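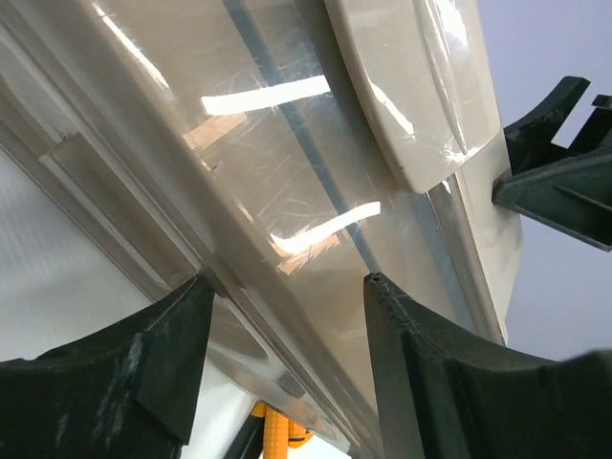 Chapter 6

Showing the Robot What to Do

In the earlier chapters every movement of the arm was written down before it happened. You chose a set of points, checked that the arm could reach them, and joined them up. That way of working suits a part that always arrives in the same place. It suits a loose object on a table much less well, and it takes a long time when the task has many small contacts in it, such as getting hold of a lid or putting a tool down flat.

The other way is to have a person carry out the task through the robot and to record what the robot does. The recording is called a demonstration. A single demonstration can be played back as it stands, or a large number of them can be used to train a controller that copes with small changes. This chapter deals with how demonstrations are made. What is done with them afterwards is left to Chapter 7.

6.1 Two ways of giving a demonstration

In hand guiding, the operator takes hold of the arm and moves it. The motors are set so that they hold up the weight of the arm and little else. The operator feels directly when the gripper meets something, and most people can do useful work within their first session. The drawbacks are that the operator's hands and body get in front of the cameras, that the forces recorded at the joints include the operator's own push, and that one person can't easily guide two arms well at once.

In remote control, also called teleoperation, the operator moves an input device and the arm follows. The device may be a joystick, a tracked handle or a leader arm. A leader arm is a second arm, often smaller, with joints in the same order as those of the working arm (the follower). Each joint angle is read on the leader and sent to the follower as a target. No calculation of the hand position is needed, and a person with a leader in each hand can run two followers.

The price is the loss of touch. Unless the leader is driven by motors that push back, the operator has to judge contact by eye. Delay also matters. An operator who sees the follower lag behind will start to move and wait, move and wait, and the pauses go into the recording along with everything else.

6.2 Tasks for two arms

Many household and workshop jobs need one hand to steady an object while the other works on it. When a demonstration is planned, the role of each arm should be settled first, even if the roles change over part way through. Putting tools away in a cantilever toolbox is a good case to study. The lid and the trays move on hinges, so a push in the wrong place may shift the whole box.

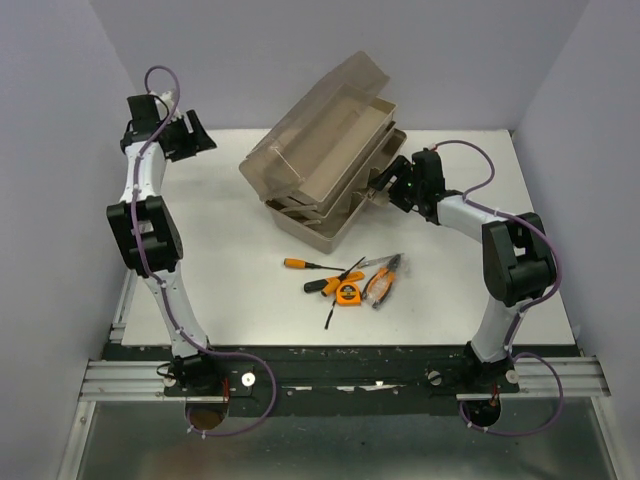

The starting position of each arm should be written into the task sheet, together with the layout of the objects. Operators who are left to choose for themselves tend to drift towards whatever is comfortable, and the recordings then vary in ways that have nothing to do with the task. The sheet should also say which arm makes the first contact. With the lid back and the upper tray extended, the right gripper can touch the lower tray through the open front while the left one is held high near the back wall, well clear of it. The screwdrivers, tape measure and pliers lie in front of the box, and the pliers, being partly wrapped in a clear bag, need a note of their own on where they are to be gripped.

6.3 What is recorded

A demonstration normally holds the joint angles of each follower, the gripper openings, the commands sent by the leaders, and the pictures from every camera. All of these must share one clock. Commands and measured angles should both be kept, as they differ whenever the arm is pressing against something.

Atieno Odera's operators' handbook for the Kirui cell at Drullside asks for one more item, a short written remark at the end of each attempt. In one set of 49 demonstrations, 17 carried the remark "regrasped", and these were sorted into a separate folder before training began.

Exercises

6.1 Choose a job you do with both hands. Write down what each hand does, and mark the moments when the roles change.

6.2 An operator pauses before each grasp. Suggest two causes, and say how the recorded commands would help you to tell them apart.

6.3 Write a task sheet for closing a hinged lid with two arms under remote control.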